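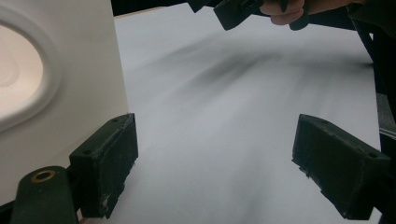 One of our readers wrote to us in March that she had read three guides on drying herbs at home and still did not know when to stop. Her mint was crisp on the outside and soft near the stem, and after two weeks in the jar it smelled like hay. We receive many letters of this kind, so we collected the most common questions on one page.

Last updated: 13/08/2025

Which herbs are good for drying?

Herbs with small, firm leaves keep their taste best: thyme, oregano, rosemary, sage, bay. Mint and lemon balm are also fine if you are patient. Basil, chives and parsley lose a lot, and we prefer to freeze them. Cilantro is in our opinion not worth the work.

When should I cut them?

In the morning, when the dew is gone but the sun is not yet strong. Cut before the plant opens its flowers. If you are late and the flowers are already there, you can still dry the leaves, only the taste will be weaker.

Do I have to wash them first?

If they come from your own garden and look clean, a good shake is enough. If you wash them, spread them on a towel until no drops are left. Wet leaves turn dark.

Can I use the oven?

Yes, at the lowest setting and with the door open a little. Many ovens do not go lower than 125 degrees Fahrenheit, and some start even higher. Stay near it and look often. I once forgot a tray of sage during a phone call and the kitchen smelled of it until the next day.

Is a dehydrator better?

It is more even, and you do not need to watch it so much. We use a Zodero with stacked trays. Thyme needs more than 9 hours in ours, but your machine may be faster. Change the order of the trays once in the middle of the time.

And hanging in bundles?

It is the oldest way and costs nothing. Make thin bundles, tie them with a rubber band (the stems shrink, and string lets them fall), and hang them in a dark room with moving air. In our house in Rurmont it takes 13 days for oregano. In a damp place it can take much longer, and then mold is a risk. With mint I would not try it in a damp place at all.

How do I know that they are dry?

Take a leaf from the middle of the bundle, not from the outside. It should break with a small sound. The stem should break too - if it bends, give it more time.

What about jars?

Glass with a tight lid. The small Mostell jars are a good size for one kitchen. Look at them every day in the first week. If you see fog on the inside, take everything out and dry it again.

Should I crush the leaves before I store them?

Better not. Whole leaves hold the smell longer. Crush them in your hand when you cook.

How long can I keep them?

One year is a good rule. Rosemary and bay can stay longer. Rub a little between your fingers, and if you smell nothing, put it on the compost.

Where can I get the plants you write about?

Most of ours are from the Nghiêm nursery, which sends young plants in spring only. Supermarket pots also work, but let them grow some weeks in a bigger pot before the first cut.

144 shares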